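How to Put Together Your First Cabaret Set

So you've been offered a night at a little room like the Fairclough, and now you're lying awake wondering what on earth to sing. Congratulations! I've built 20 of these shows over the years, and I still begin the same way.

Write down every song you love, then cross out any you can't get through comfortably when you're tired. Open with something quick, and save your big ballad for the spot just before the closer. Keep the talking between songs short (2 minutes at the very most, however good the story is).
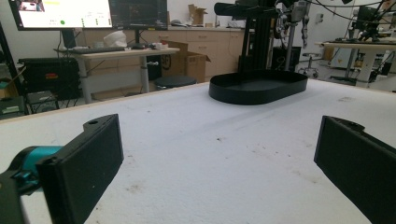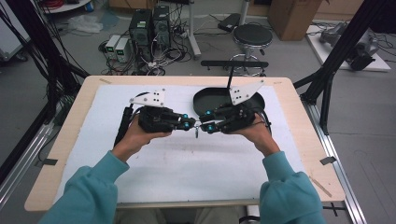
Next comes the running order, and please do it on paper. Write each title on its own card and clear yourself a good stretch of table, so you can shuffle them about as much as you like. A light wooden one like the table in the second picture would do nicely, and you can leave a tray at the back for the songs you're dropping. Sing the whole thing through in order, then swap any two neighbors that sound too much alike.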